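Planning Celebrations, Handout 4: The Welcome Dinner

Hello again, everyone! Last time we talked about guest lists, and today we get to the fun part - the dinner the night before the wedding. 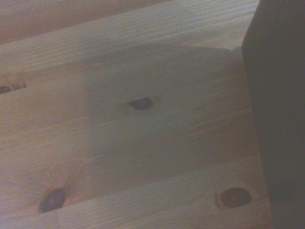

Pale pine, with the grain running around the knots.

Start with who is hosting, and write it down, even if it seems obvious to you and both families.

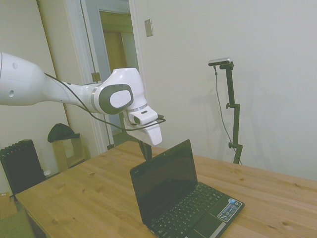 Then set the budget. Nia Gittins had $2,000 for her sister's dinner at Baltby in July, and she kept 9 percent back for surprises (do this, please!). 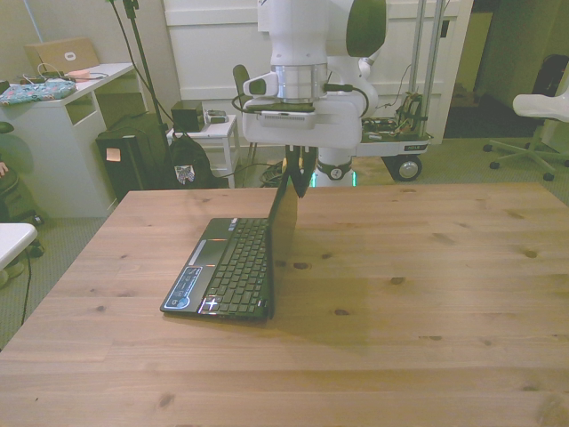
Photo: Raimo Kokkonen

For next time, draft a toast order for your own couple and bring two copies.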